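Gadell Street Neighbors and Gardeners
Minutes of the Spring Meeting
Wednesday, April 29, 2020

The meeting was held by telephone and began at a few minutes past seven, once we had all found the right buttons to press. Ignacio Henríquez chaired from his kitchen and I took the notes from mine, so please forgive any gaps where my kettle or somebody's dog had the floor. It did my heart good to hear so many familiar voices after such a long and lonesome March, and I know I wasn't the only one who stayed on the line a little longer than the agenda called for.

Minutes of the last meeting

These were read and accepted with one correction. The pear tree by the Wonska Lane gate was pruned and not removed, as I had written. It is alive and in blossom, and I apologize to the tree and to the family who planted it.

Money

We have $1,591 in the account, which is a little better than we feared back in winter. The seed order has been paid, and so has the water deposit. The plant sale would normally bring in enough to carry us through to fall, and without it we will need to be careful. Ignacio suggested we put off the new hose reels and make do with the old ones for another season, and there was general agreement, along with some affectionate grumbling about the one that bites your fingers. The annual dues will stay where they are. Anyone who finds this a hard year is asked to have a quiet word with Ignacio, and the dues will be forgiven with no questions and no paperwork.

Opening the garden

There was a long and good-hearted discussion about whether to open the plots at all. Some members felt strongly that fresh air and a row of peas were exactly what people needed, and others, especially those looking after elderly parents, wanted us to go slowly. In the end we agreed to open the plots with a schedule. Mornings are set aside for our older members and anyone who would feel easier with fewer people about. Afternoons and early evenings are for everyone else, and we ask that you leave an empty path between yourself and the next person, even if the next person is your favorite cousin.

Please bring your own gloves and hand tools. The shared shed will stay locked except for the wheelbarrows, and the handles should be wiped down before and after. The picnic benches will be stacked against the fence for now, and the drinking fountain will stay off.

All 69 plots are spoken for, and there is a waiting list. If you know already that you won't be able to work your plot this year, do say so soon. It will be kept in your name and lent out for the summer, and you'll have it back next spring with (we hope) fewer weeds than you left in it.

The seedling share

With the plant sale called off, we talked over what to do with all the seedlings that members already have crowding their windowsills. I have tomatoes on top of my refrigerator and I gather I'm in good company. The plan is a seedling share from front porches. Each household sets out what it can spare, labeled, and neighbors take what they can use as they walk by.

Manzano Avenue has offered to go first, over a weekend in May, and the other streets can follow if it goes nicely. A request was made for less zucchini than last year. This was met with laughter and, I noticed, no promises.

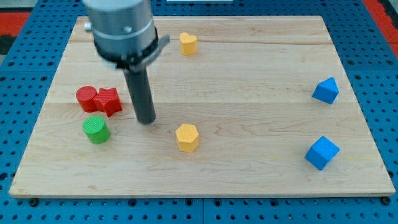 How will people know which porches have seedlings to share?

Each household taking part will tie a strip of green cloth to its railing or mailbox, and Ignacio will keep a list of addresses that he can read to you over the phone.

We also asked members to write the variety on each pot as well as the kind of plant. Several of us remember the mystery peppers, and one member's husband still hasn't quite got over them.

Food pantry rows

The two long rows by the back fence will be planted for the pantry at Gromel Hall again. They have asked for things that keep well and don't need much fuss in the kitchen, so we settled on carrots, onions, cabbage, and winter squash, with a little chard at the end for those who like it. Last year we carried over 100 bags of vegetables down the hill between us, and the pantry expects to see more families this year than it ever has. If you have a few feet to spare in your own plot, anything extra would be welcome. Drop-off is at the side door only, and you should ring the bell and step back.

Water and compost

The water will be turned on the first week of May, weather allowing. The leaky tap near the rhubarb has been fixed with a new washer, and we thank the member who crawled under there in the rain to do it. The compost bins are full. Please hold back your kitchen scraps until the finished bin has been emptied, and please, no more citrus peel, which takes forever.

Summer supper

Nobody wanted to be the one to cancel the August supper, so we didn't. We'll talk about it again at the next meeting and see how the world looks by then. A suggestion was made that each family might eat at its own plot with its own basket, and wave. I thought it was a lovely idea and I wanted it written down.

Other business

A rabbit has been seen. Chicken wire is available from the shed by arrangement, and Ignacio will meet you at the gate.

Thanks were given to everyone who has been running errands for neighbors who can't get out. You know who you are, and so do they.

The next meeting will be by telephone again, with the date to be posted on the gate. We finished shortly before nine and said good night several times over.

Comments

Rosebud_plot12: Thank you for these. I got cut off halfway through the money part and couldn't get back in. Is there still room on the morning schedule?

Garden Secretary: Plenty of room, dear. Call Ignacio and he'll put you down.

T. on Wonska: We have far too many marigolds, come and get them any time, you don't have to wait for the porch weekend. They're in egg cartons on the steps.

hollis: The rabbit is two rabbits.

Margie: I'd be glad to take in anyone's pantry vegetables on Fridays if the hill is too much for them. I drive right past the hall.

Contact: leave a note in the box at the garden gate | © 2020 Gadell Street Neighbors and Gardeners | Back to top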